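Kudau Two-Arm Packing Cell – Pre-Acceptance Safety Inspection
Site: Heffernan, Ballwood packing hall. Inspector: Concetta Fabbri

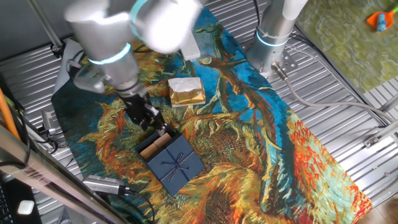 The Kudau cell is offered on a trial lease and was inspected in May before a decision on purchase. The review covers the cell as supplied, the gift packing routine, and the supplier's papers. Both arms stand over a ridged metal bed, with a printed sunflower mat laid diagonally across it. The left arm was checked with its two-finger gripper pointing down over an open navy gift box. Items are marked Pass, Comment, or Fail.

1. Base mounting, both arms – Pass
Bolts tight and marked with paint. Recheck after 15 days of use.

2. Joint status lights – Pass
Color meanings are given on page 4 of the manual. Operators should have a copy at the station.

3. Emergency stops – Comment
Both units stop the cell. The second is hard to reach from the loading side. Supplier to move it before acceptance.

4. Gripper force – Pass
Tested at the low setting only. The high setting is locked by password, held by the shift lead.

5. Cable routing – Comment
Cables at the wrist need a full range-of-motion check. Floor cables to be covered where staff walk.

6. Work surface – Comment
The mat is not part of the Kudau kit. It may stay if it is fastened at all four corners. See item 9.

7. Power supply – Comment
The power strip near the top edge of the mat is to be moved off the work area and fixed to the frame.

8. Cycle log – Pass
1,471 cycles recorded, 2 protective stops. Both were cleared and signed for.

9. Loose articles – Fail
Articles not needed for the job must be removed from the bed before each start. Add to the opening routine.

10. Flullov service contract – Comment
Response time is stated for daytime calls only. Evening shift coverage to be confirmed in writing.

Result: acceptance withheld pending items 3, 7 and 9.
Reviewed by: Catríona Mac an tSaoi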